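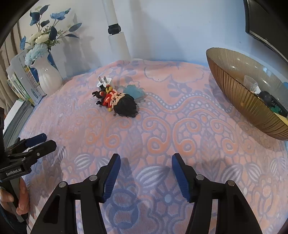

Who decides when a gripper is fit to use?
Whoever is about to pick it up. At Cinum that rule covers everybody, me included, and you don't need anyone's permission to put a tool back down.

Hi, I'm Mahnaz Hassanpour, and I run Cinum. We write working rules for people who handle robot tools in ordinary rooms: bedrooms, kitchens, hallways, the places where the old factory handbooks don't help much. I used to work on a packing line at Flosier, where the safety binder was so fat it held the door open (great binder, by the way, I still borrow from it). Ours is 3 pages. I fight hard to keep it that way!

Most of it is small stuff. Check the finger pads and the screws before you start. Keep your free hand out of the gap. If two people are working over the same bed or table, agree out loud who moves first. Anything with metal prongs stays unplugged the whole time it's being handled, and glass gets picked up by hand unless it's written on the task sheet. Ask before you shift somebody's books or flowers, and put them back where they were.

We stop after 75 minutes, even if it's going well. People grumble about that one and I get it, but wrists get tired before heads do, and I've read enough of our own near-miss notes to hold the line.

Speaking of those, the notebook is up to 2429 entries now. Minhas, our sister shop over in Grotham, sends us theirs too, and every June we sit down together with way too much coffee and argue over what to change. Last time we cut a whole paragraph on gloves and rewrote the bit about loose sleeves.

Want a copy of the rules? Write to us and we'll mail you one. We print 500 at a time and there's usually a box by my desk.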